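1/ Saturday, 1st July, and I am posting about cleaning cloths. The shared office I rent a desk in has gone over to the Okent waffle cloth, the blue one, and there is a laminated notice by the sink telling us it "lifts everyday marks with water alone." I have doubts, and I have had a whole month to collect them.

2/ Background for anyone new. Third floor, Nondberg building, long white tables with rounded ends and power strips set into the tops. You pick a seat, you plug in, you wipe down when you leave. The wiping down used to be paper towels and a spray bottle. In June the spray bottle went away.

3/ The tables are Grostby. They look great in the brochure. White, smooth, a bit of a shine. What a bit of a shine means in practice is that every wipe mark shows up under the ceiling lights. Whoever picked them has never eaten a sandwich at a desk.

4/ The pitch for the cloth, as far as I can reconstruct it from the notice and the leaflet: the little squares in the weave grab the dirt, so you don't need any product. One cloth, good for 400 washes. I would love to meet the person who washed a cloth 400 times and wrote it down.

5/ I'm not against waffle weave. I have waffle dish towels at home and they dry a plate fine. Drying a plate is a different job from getting coffee off a white table that somebody let sit since lunch.

6/ Also, a lot depends on how people use it. The leaflet says fold in four, wipe in one direction, turn to a clean side. I have watched a room full of adults for a month. The standard method is grab it in the middle and scrub in circles.

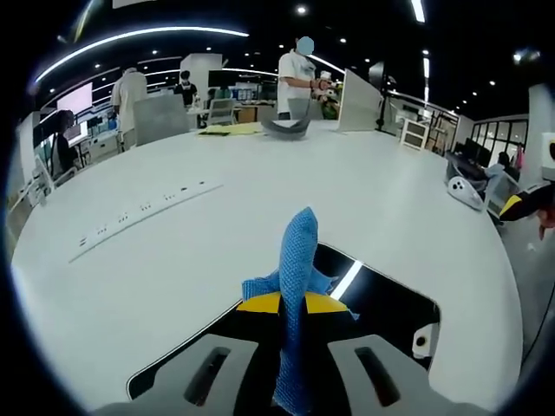
*Blue cloth, white table, power strip on the left.*

7/ Bunched up like that, you get a few folds touching the table and the rest of the fabric is along for the ride. All those clever little squares, and most of them are facing each other.

8/ Now look at the power strip. It's set right into the top, with a row of small dark sockets along it. I'd like the "water alone" people to explain how wet this cloth is supposed to be when you go past that. The notice says "damp." Damp is doing a lot of work.

9/ My own rule: wring it until nothing drips, wipe up to the strip, stop. Do the strip itself with a dry cloth after you've unplugged your stuff. It takes longer. I don't care, I like my laptop.

10/ And crumbs. A cloth pushes crumbs. It pushes them toward the lowest place it can find, and on these tables that's the sockets. The old office had a little brush on a hook. It cost next to nothing and it worked. Naturally it did not survive the move.

11/ Someone replied asking if I've tested any of this or if I'm just complaining. Both! I did a test on Tuesday. Three marks on my end of the table: coffee, pencil, and a smear of hummus. Same cloth, wrung out, folded the way the leaflet says.

12/ Coffee, fresh: gone in one pass. Fine. Credit where it's due.

Coffee, left for the afternoon: a pale ring stayed. Second pass, still there if you bent down and looked along the table. Dish soap took it off.

13/ Pencil: spread into a gray patch, then mostly came up. I'd call that a draw.

Hummus: please don't. The squares fill up and then you're carrying hummus around the building.

14/ Then I ran the same three with an old cotton T-shirt cut into squares. Coffee, same result. Pencil, a bit worse. Hummus, better, and you can throw the square away afterward. So the gap between the special cloth and a dead T-shirt is some pencil.

15/ Yes, one test on one table by one annoyed person. I wouldn't bet money on it. But it's one more test than I can find on the leaflet, where the small print under the big claim just says "under normal conditions." Normal for who?

16/ Price. The notice is very proud that the building "invested" in this. I looked up the office bundle and it's $899, which gets you the cloths, a wall rack and a mesh bag for the wash. I looked twice to make sure I hadn't picked up the decimal point wrong.

17/ "It pays for itself in paper towels." Maybe. Did anybody count the paper towels before? Did they count the hot water and the dryer? I asked at the front desk and was given another copy of the leaflet.

18/ To be fair, I don't miss the spray. It smelled like a swimming pool and it left streaks too. If they'd said "we're getting rid of the smell" I would have clapped. It's the magic fabric talk that gets my back up.

19/ A few people have sent me the Onishi cloth as the better version. It's a waffle weave. It's gray. The page says it holds "up to" seven times its weight in water. My T-shirt also holds up to seven times its weight in water, because "up to" includes two.

20/ The part that bugs me most is the washing. A cloth is only as clean as its last wash, and the mesh bag by our sink was full Monday and still full Thursday. If everyone is wiping tables with yesterday's cloth, we're moving things from one end of the room to the other and calling it tidy.

21/ What I'd do if it were up to me, which it isn't:

- cloths for tables, fine, but a fresh pile every morning
- a small bottle of dish soap next to the water
- a brush for the crumbs
- paper towels for food, kept in the cupboard if they embarrass you

22/ And clear the table first! Papers, bags, whatever is lying on it. People wipe around their things like they're mowing around a tree, and then there's a clean table with a perfect sticky outline in the middle of it.

23/ Question in the replies about fabric softener. Skip it. I ruined a set of towels at home that way, they slid over water like a raincoat. The leaflet says the same and for once the leaflet and I agree.

24/ Another one: do the white tops stain for good? Mine hasn't so far, and it has had a month of me. I'd be more worried about someone going at it with the scratchy side of a sponge. I've seen a sponge in there. I've said nothing and moved it to a high shelf.

25/ I'm going to keep one cloth at my desk, wash it myself, and see what it looks like at the end of summer. If it's still blue and still picks up coffee I'll post that too. I'm keeping the T-shirt squares in the drawer in the meantime.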